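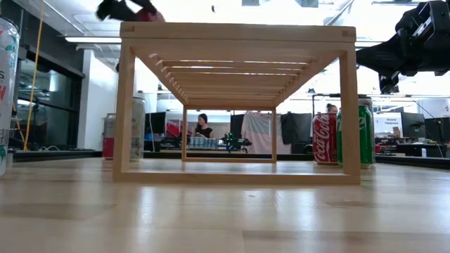 How much does a robot cost? I get asked this more than anything else, and I always want to answer with another question: do you mean the robot, or do you mean everything the robot needs before it can do a single useful thing? My job is planning what to buy for robot workshops. It's a lot of lists and a lot of adding up, and I love it. Take a job like moving drinks cans around a wooden frame. You'd put the arm at the top of your list, of course you would! But then you need a table for the frame to stand on, and the frame itself, and the cans (a red Coca-Cola one and a green one are standing side by side next to the right leg, and I'd want a few different sizes too). You need lights, so the cameras can see. You need somewhere to keep your tools. The list gets long very fast.

So let's plan a pretend shopping trip together. I'll use a project I worked on called Wudosura, which was for a workshop in Prestgate. They wanted a robot that could pick things up and put them down again, over and over, without squashing anything.

First, the budget. A budget is a plan for your money. You write down how much you have, then you write down what you want to spend it on, and then you find out that the second number is bigger than the first. (This happens every time. It happened to me in June and I'd been doing it for years.)

Next come the two sorts of cost. Some things you pay for once, like a table. You buy it and there it is. Other things you pay for again and again, and those are the sneaky ones. The soft pads on a gripper wear thin, just like the soles of your shoes. Cables get bent too many times and stop working. At Prestgate we planned for 4 spare sets of pads, and I wrote them on a separate page with "AGAIN AND AGAIN" across the top in green pen.

Try this sum. Say one set of pads costs 30 pounds. Four sets would be 4 × 30, so 120 pounds. Now add 10 pounds for the postman to bring them, and you've got 130 pounds gone, and you haven't even bought a robot yet!

Then there's the big question of what sort of gripper to get. A gripper is the robot's hand. Some have suckers, some have three fingers, and some have just two that open and close like a crab's claw. Two fingers are simpler, and simpler usually means cheaper to mend. But look at what you want to pick up before you choose. A can is smooth and round and quite easy to dent. A sock is floppy. If your robot has to handle both, you might need to save up for a cleverer hand, or else buy two hands and swap them over.

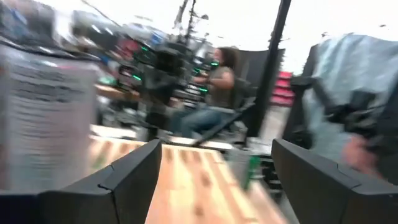
Two black fingers, wide open, with a light wooden tabletop in the gap between them.

You have to plan for people too — I forgot this on my very first project and felt very silly. People need chairs. They need room to walk behind the chairs, and a place to put a drink down. They need time to learn how everything works, and time costs money even though you can't put it in a box. My friend Mareike Wiegand taught me to draw the whole room on squared paper before buying anything. You cut out little paper tables and slide them about. If a paper table won't fit, the real one won't either, and moving a paper one is free.

When the lists were done we asked two shops for their prices. Simard had the cheaper arm. Flista had the dearer arm, but they would come and fix it if it broke, and the spare parts were in the same price. We added up a whole year of costs for each one, with all the again-and-again things included, and the Flista one ended up 1,677 pounds cheaper over the year. I did the sum three times to be sure.

Now have a go yourself. Pick a job you'd like a robot to do at your house. Make one list of things to buy once and another of things to buy again and again. Leave a few empty lines at the bottom of both, you'll want them later.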